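# Celau long table – set-up guide

Section 7: Fitting the top and getting the table ready for use

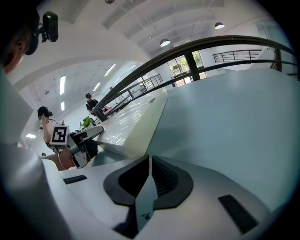
**When should the protective film come off the tabletop?**

Once the table is standing in its final position and the legs have been levelled. The film guards the gloss finish against scratches while the table is being moved, and it is much easier to peel in one go from a table that is standing still.

## 7.1 Before you start

You need two people, a soft cloth, a spirit level and the hex key from the Haltix fittings bag. Check that the bag carries part number 711. Bags with part number 206 belong to the shorter table and the bolts will not reach.

Clear the floor on both long sides. Sweep it as well – grit under the feet will mark most floors when the table is nudged into line.

## 7.2 Levelling

1. Stand the table where it is going to stay.
2. Lay the spirit level along the length of the top, on the film.
3. Turn the foot at the low end anticlockwise until the bubble sits in the middle.
4. Lay the level across the width and repeat.
5. Press down on each corner in turn. If one rocks, lower that foot by half a turn and press again.
6. Tighten the lock nuts by hand, then give each one a quarter turn with a spanner.

**Note:** The feet have 16 mm of travel. If the floor slopes more than this, use the Nellent packing discs, sold separately.

**Caution:** Do not drag a levelled table by one end. The feet can bend.

## 7.3 Removing the film

1. Wipe any dust off the film with a dry cloth.
2. Lift one corner with a fingernail. Do not use a knife or a scraper.
3. Pull the film back over itself, low and slow, towards the opposite end.
4. With the second person, gather the loose film as it comes away and keep it off the floor. It is slippery underfoot.
5. Run a finger along the edges and pick off any strips left behind.

If the film tears, start again from the nearest edge. Leftover glue comes away with warm water and a drop of washing-up liquid.

**Caution:** Do not leave the film on for longer than three months. Sunlight hardens the glue, and a table by a window should be peeled sooner.

## 7.4 First clean

1. Wash the top with a damp cloth and plain water.
2. Dry it straight away with a second cloth, working along the length.
3. Leave it for one hour before putting anything on it.

Do not use cream cleaner, wire wool or the rough side of a sponge. A gloss top shows fine scratches most clearly under strip lights, so check it with the ceiling lights on.

## 7.5 Plants, lamps and equipment

Stand plant pots on a saucer with felt underneath. Heavy items should go over the legs, not in the middle of a span. Lift things into place – sliding them is the usual cause of marks in the first week.

Spare feet and lock nuts can be ordered from Khattak. Quote the number stamped on the underside of the top, near the middle leg.

Section revised by Fanni Rácz, Sunday, October 28, 2018.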